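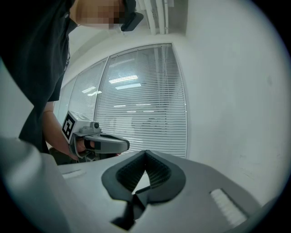

Digest no. 177, message 10

**From:** Rongrong Duan
**To:** Branddale Robotics Club list
**Subject:** Re: Gripper sessions, handover and finger pads

Hi all,

Answers to Caradog's questions are below, with his message quoted in pieces so people who missed it can follow. I've left out the part about parking because that's been sorted with the front desk.

> I've read the September notes twice and I still can't tell what counts as a finished demonstration. Is it when the object is down, or when both grippers are back at the start position? My group has been doing the first and Rongrong's group seems to be doing the second.

Both grippers back at the start position, fingers open, then stop. The notes were written when we only had one gripper per person and I didn't update them properly. If your group has already recorded a set the other way, keep it. Put "short end" in the comments column and we'll trim the others to match if we have to.

We have 728 demonstrations logged so far and the target for the Flotville entry is 1000. I'd sooner get there with consistent ones, so please don't rush the last batch.

> Second thing. Two people asked me whether the marker on the gripper body matters or whether it's just a label. One of them had her sleeve over it for most of the afternoon.

It matters. The square black-and-white marker on the light grey block is what the tracking software looks for when it works out where the gripper is. If a sleeve or a hand covers it, we lose the position for that stretch and the demonstration usually has to be thrown out. Short sleeves are best, or roll them up past the elbow. Hold the tool by the black pistol-style handle with your fingers wrapped underneath it, and keep your other hand away from the block.

Wipe the marker with a dry cloth only. The cleaning spray in the cupboard lifts the ink, and we've lost one marker to it already. Spares are in the Phetsri folder on the shelf, printed at the right size. Don't print your own at home — most printers scale the page by a few per cent and then the calibration is off.

> Third: the finger pads. The ribs on ours look fine to me but the cup kept slipping. Do we change them, or is it something else?

Check for dust between the ribs first. The black pads pick up lint and paper fibre, and once the fine ridges fill up they hold very little. Use the soft brush, along the ridges and not across them. If the cup still slips, look at whether both pads meet evenly when you close the trigger. One of the Sedari pairs was fitted with the left pad slightly too low and it had the same problem. I have four new pads, so ask me before you order any.

> Last one. Do we still need the headset on if we're only doing the close-up tasks? It gets heavy and a couple of the younger ones were complaining about their necks.

Yes, for anything that goes in the main set. We need the head view and the gripper views together or the recording isn't much use for training. For practice runs you can leave it off. Swap operators after fifteen minutes, and loosen the back strap before you take it off so the side clips don't get bent again.

Other items while I'm writing:

- Keep the blinds closed on the big interior window. With them open, people walking past on the other side turn up in the recordings.
- Charge both grippers before you leave. The left one was flat when my group arrived and we lost half an hour.
- The log sheet has a new column for which hand picked up first. Leave it blank for older entries.
- The trigger on the spare gripper is sticking. It's labelled and in the repair bin. Caradog, could you have a look at it when you're next in?

> Happy to run the next session if someone else can open up. I can be there by 4:30 but not earlier.
>
> Caradog Skyrme

I'll open up at 4 and set out the cups and trays, so you can start as soon as you get there. The key stays with me until we've had the second one cut.

Rongrong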